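I don't believe in the paperless kitchen, and I've tried it twice. The pitch is always the same: put your recipes in an app, tag them, and you'll never lose one again. Jeanine Goossens, who taught me to bake, kept hers in a shoebox for 30 years and could put her hand on any card before the oven was warm.

My own collection went into Flolen in August. It took me most of a month to type up 300 recipes, and I fixed the same fraction mistakes over and over because the import tool read every 1/2 as a date. Then the search started. Ask it for plum cake and you get every recipe with cake in the title, then a few with plum tomatoes. I ended up scrolling, the same as flipping through cards, only with flour on the screen.

People tell me I should have tagged better. Maybe. But tagging is a job, and the ads never show anyone doing it. They show a clean counter and a tablet leaning on a bowl of lemons. I'd like to see the tablet after an hour of bread dough.
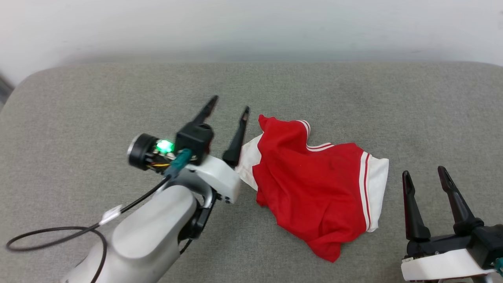
## What the card knows

A stained card tells you things. The splatter says it gets made. The crossed-out sugar says somebody thought it was too sweet, and the second handwriting says somebody else agreed. I typed all of mine in clean, and the corrections went in as if they'd always been there. Was it my mother who cut the sugar, or me? I can't tell from the app, and I had already thrown out 2 of the cards by the time I wondered.

Fans of these apps will say I can scan the card and attach it. I can, and I did for a while. Flolen shrinks the scan until the pencil notes are gray fuzz.

There are real points on the other side. Doubling a recipe is easier on a screen, and I can send my sister the dumplings without a trip to the post office. I still use it for that. What I don't buy is the idea that the old way was broken. I bought a pack of index cards last week and I'm copying the good ones back out by hand, starting with the plum cake.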